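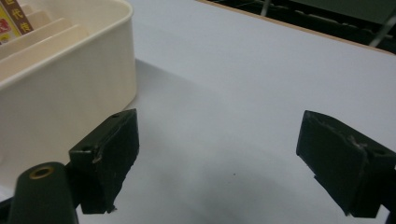

I'd been trying to pin Dewanti Pelupessy down for a chat since November, and when she finally said yes it was on the condition that I came to her shop in Prernorwood before the morning parcels did. So that's how I ended up there at ten to seven on a Thursday, holding two coffees and standing in the wrong doorway. Zeleck sells replacement laptop chargers and power leads, nearly all of it online, and if you've ever left yours in a hotel room there's a fair chance you've scrolled past her listings. I wanted a table to put the coffees on, and she pointed me to one with a smooth, matte top in a light grey-blue. "I chose the colour," she said. "Black cables show up on it. Try finding a black plug on a black bench at the end of the day."

She started with 5 chargers bought from a liquidator who wanted them gone. There are 586 listings now, and she wrote most of them herself, at night, with the telly on.

I asked what people get wrong when they order, and she was off before I'd got the lid off my cup.

"The tip! Always the tip. They read the wattage, they read the voltage, they're very careful, and then the barrel is half a millimetre too fat and it won't go in. I've got customers who measure it with a school ruler. I love them, but please, just send me the model number off the bottom of the laptop."

Her returns used to run so high she nearly packed it in (her words, and she said them pretty cheerfully). What changed was rewriting the listings. The old ones were a string of part numbers with a price on the end, copied from the wholesaler, and nobody could make sense of them. She moved the plug measurements to the first line and the long compatibility list to the bottom.

"My brother-in-law told me I'd vanish from the search results. I dropped a bit, for two months. Then it came back."

We got onto suppliers. She buys mostly from Revier these days, and a few of the odd older models come through Kramer, who she describes as slow but straight with her. Minimum order is 100 units from either of them, a worry when you're guessing how many people still own a particular laptop. She's guessed badly before. There's a carton of chargers for a model she can't even say the name of without wincing, and it's been marked down three times.

"Make me an offer," she said. I didn't. I've got a Mac.

I wanted to know about reviews, because I read them obsessively and assumed she would too. She does, but only the middling ones. "Five stars says 'great, thanks'. One star is usually the post. Three stars, they tell you the cord's too short, or the light on the brick is so bright they've put tape over it. I rang Revier about that light. They dimmed it on the next batch."

And the sale prices, I asked, the ones that are forever ending tomorrow? She laughed for quite a while. She doesn't run them any more - a customer emailed to ask why the same sale had finished four times, and she couldn't think of an honest answer. Now there's one price, postage included, and she puts it up when the dollar drops.

By then a van was backing up outside and she was already looking past me. Last question, I said, what's next? Laptop batteries, maybe, though the shipping rules for lithium give her a headache and the insurance quote was worse. She's going to ring Kramer about it after Easter.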